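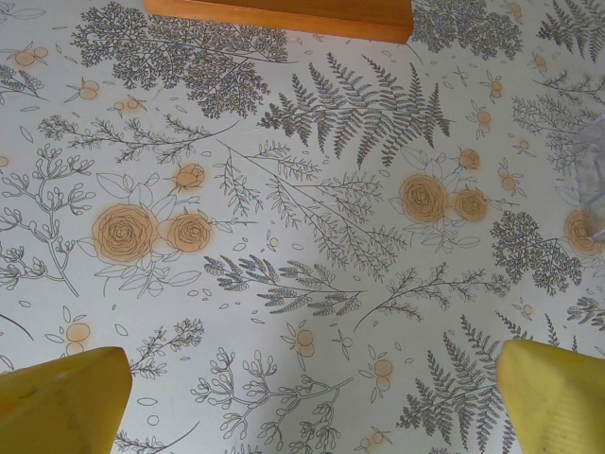

05/10/2018

The smoke detector in the upstairs hall started chirping at a quarter to four this morning. They never start at lunch. I lay there and told myself it was a bird, and then that it was a neighbor's, and then I got up and stood under it in my socks until it chirped again and removed all doubt.

I did have a battery. I had a whole drawer of batteries, of every size except the one it takes. So I unscrewed the thing from the ceiling, which is easy, and took it down to the kitchen, where it went on chirping, because there is apparently enough juice left in one of these to annoy a person for a week after the battery comes out. It finally went quiet inside a mixing bowl under two dish towels. I slept until seven and dreamed about crickets.

Over coffee I read the back of it, which I had never done in eleven years of living under it. Manufactured, it says, and then a year that made me put the cup down. Replace after ten years, it says below that, in letters sized for ants. So the battery was never really the trouble. The whole unit had retired and was trying to tell me so. I went around the house with the stepladder and looked at the other ones. Same year, all of them, naturally, all bought in one go by whoever owned the place before me and then trusted forever by both of us. The one by the basement stairs had been painted over. Nicely, too, two coats.

What makes this worse is that I sat through the fire safety evening at the Clullholm hall in April and came home feeling superior. I went for the free extinguisher, which turned out to be a raffle for an extinguisher, and I did not win it. But I listened. The man from the station asked how many of us pressed the test button once a month and I put my hand up with the rest of the liars. He had a slide that said our district had answered 972 calls last year, and that 33 of those were kitchen fires, and that most of the kitchen ones began with somebody leaving the stove to do one quick thing. I remember thinking, what kind of person. Then this evening I put oil on for the onions and went out to see whether the hose was off.

It was off. The oil was fine. I was gone maybe a minute. I came back in at a trot, though, which at my age is its own hazard, and stood guard over those onions like a man with a warrant out for them.

Anyway, the shopping. The hardware store in town had one smoke alarm on the peg and it was the kind that wants wiring. I have looked at my wiring. So I drove out to the big place past Lachance, where there is an entire aisle, and spent longer in it than I spent choosing my car. There are two ways of sensing smoke and the boxes disagree about which one will save you. Some do both and cost accordingly. The young clerk said he'd go with the Prerkance, because it has the sealed battery that lasts the life of the unit and you never hear a chirp until it's time to throw the whole thing out. That last part sold me. I'd have paid double. He then mentioned the Tondora, where they all talk to each other by radio, so that if the basement one goes off then the bedroom one does too, and a voice tells you which room is on fire. The set was 299 dollars. I said I had a pretty small house and would probably be able to guess.

Four Prerkances, then, and a fire extinguisher while I was at it, and one of those chain ladders you hang out of an upstairs window, which was on sale. I took the ladder upstairs and opened the window and looked down at the hydrangeas for some time. It is 16 feet of ladder. The box shows a smiling family going down it in pajamas. I have decided to practice when the weather is warmer, and when the people across the street are away.

Putting up the alarms took the whole afternoon. The new brackets don't match the old screw holes, of course. Every ceiling now has a small constellation next to the alarm that I'll have to fill sometime. I wrote the date on the side of each with a marker like the man at the hall told us to, and then couldn't read my own writing from the floor, so it had better be large print next time around, when I'll be in my seventies and the eyes won't have improved.

I tested all four. The one outside the bedroom is loud enough that I said a word out loud. The cat went behind the dryer and has not been seen since, though the food is gone from the dish.

Made toast for a late snack and burned it a little, not on purpose. Not a peep from any of them. Stood there for a while deciding whether to be pleased or worried, then waved the toast under the kitchen-side one until it went off, and spent the next five minutes flapping a dish towel at it.

Must find out what you do with the old ones. The label says not to put them in the trash and doesn't say where else. They're in the mixing bowl for now, on the back porch with the lid on. One of them is still chirping.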